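4. What the open day taught us about bedside work

We held two public demonstrations while the system was still rough, and the second one, at the Jasilow site, is the one I want to spend time on. The first was a lab tour for people who already knew what we did. At Jasilow we had 70 visitors in one afternoon, most of them from hotels and care homes, and they asked much better questions than reviewers do (sorry, reviewers).

The setup was a furnished bedroom, which Gunvor Lindholm had talked the site into leaving just as a guest would find it. I was against this. I wanted the cables taped down and the phone moved out of reach, and I lost that argument, and I'm glad I did! The corner by the bed became the stop where people stayed longest. Visitors could stand by the doorway and follow the wrist view on a monitor, while Hülya Gezer talked them through what the arm was being asked to do. Stellan Skjelbred sat with his hand near the stop button all afternoon and ate, I think, most of a bag of pretzels.

We ran the Urio controller with the same settings as in Section 3. The only change was a slower approach speed of 40 mm per second, which Radwa Morsy asked for so that people could see the fingers line up before anything got touched. It made each run longer, but the crowd liked it, and it gave me time to explain why round furniture is such a pain. A straight table edge gives you a nice line to fit. A curved one gives you an answer that keeps sliding as the wrist moves, and if a cord or a leg passes behind it the fit can jump to the wrong thing. 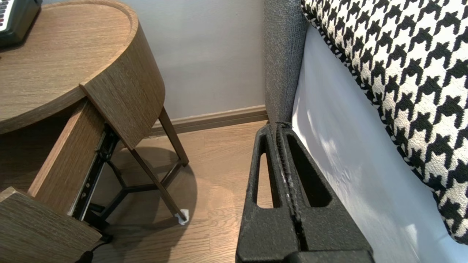
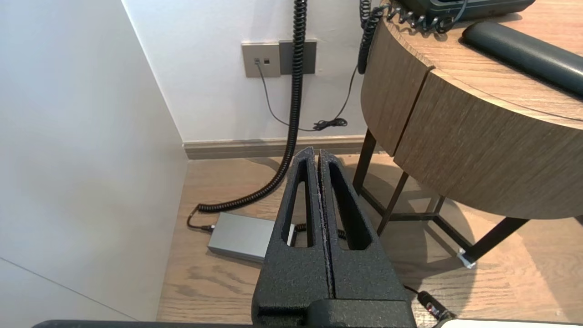
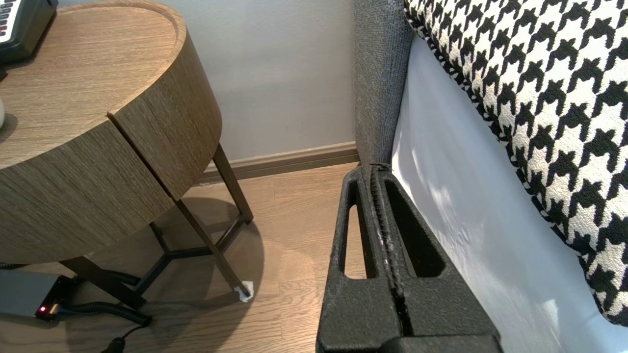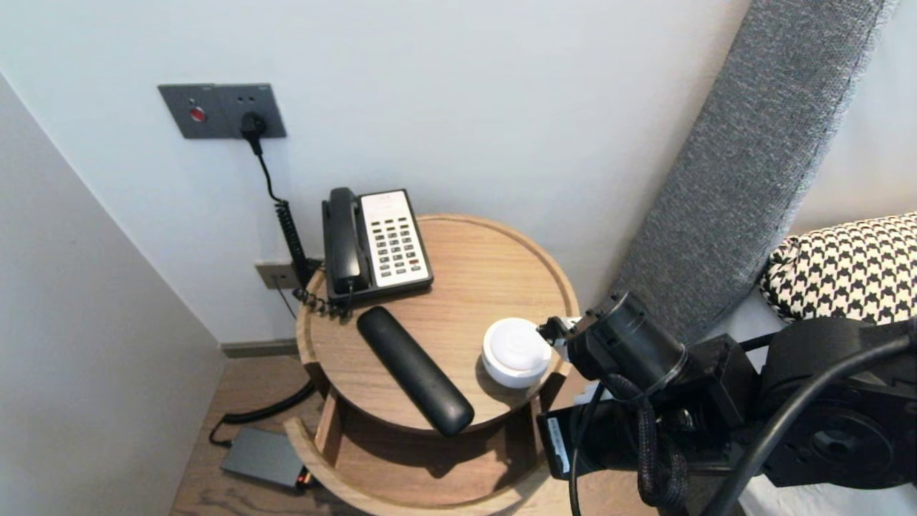

Figure 6. The round bedside table during the Jasilow demonstration. First three pictures: wrist camera, gripper fingers together. Last picture: the arm reaching toward the small white object on the tabletop.

The drawer got the most comments. In the first picture of Figure 6 it stands open, with the slide rail showing along its side, and a visitor who manages rooms for a living told me she would never have thought of an open drawer as an obstacle until she watched the planner deal with one. For our system it is a nasty case – the table's outline changes, but the table hasn't moved.

Cords were the other favorite. The black coiled ones show up well against the wall and the floor, but a coil has no fixed shape, so our map treats the area near it as something to stay out of. That's cautious, maybe too cautious. Linnea Bakke has argued for a softer cost there, and after hearing a care home nurse describe what is usually on the floor by a bed, I've mostly come around to her side.

We logged 369 approach segments over the afternoon and kept 301 for the analysis in Section 5. The rest were dropped, mainly where Stellan paused the arm so someone could ask a question. I'd do that the same way again. We are planning a repeat at Vornutitz with the Celtonness mapping module switched on, and the visitors' written comments from Jasilow – coded by Radwa and me separately, then compared – are in Appendix B.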